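Chapter 9
The Town on the Gangway: Ports of Call and the Arithmetic of Cruise Tourism
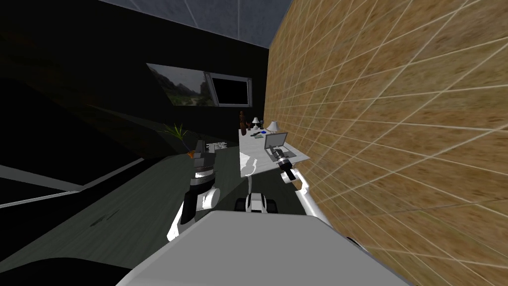

Few claims in travel writing are repeated as confidently as the claim that a cruise ship is good for the town it ties up in. Harbour authorities say it, shop owners' associations say it, and the brochures say it on every second page. This chapter asks how anyone would know.

Take the port of Dondorstead, which began receiving mid-sized ships when the old grain wharf was refitted. A typical vessel puts 600 passengers ashore after breakfast and wants them back by four in the afternoon. The promotional material describes them as visitors. A hotelier might fairly ask what they visit. Many walk up the main street, look at the lighthouse and return for a lunch they have already paid for. Others board a coach at the wharf gate and are driven to the Kimidar caves, roughly 80 kilometres inland, passing through Dondorstead without setting foot on its footpaths.

The usual defence rests on average spending per passenger. Treat this figure with suspicion wherever you meet it. Surveys are often handed out at the gangway, where people holding shopping bags are easier to stop than people who went for a walk and bought nothing. Shore excursions are commonly booked on board, and a share of the fare stays with the ship — yet the full ticket price may be entered as money spent in port. An average also hides its own shape. A few large purchases at a jeweller's can make a very quiet day look prosperous.

Workham, further down the same coast, tells a different story, though its supporters tend to overstate it. Ships there stay overnight. Passengers eat dinner in town, and the Rajput ferry runs late so they can cross the harbour and see the old customs quarter after dark. Takings in the restaurants are plainly higher. Whether the town is better off is harder to say. The berth had to be dredged, the ferry is subsidised, and the extra rubbish collection is charged to ratepayers and left out of the tourism report altogether.

We will return to these 2 ports throughout the chapter. The first section deals with who is counted as a tourist and by whom. The second follows the price of a single shore excursion from the booking desk to the driver's wages. The third looks at passengers themselves, whose reasons for going ashore, or for staying by the pool with a novel, have been studied far less than their wallets.

Key terms: port of call, home port, turnaround day, leakage, shore excursion, berth fee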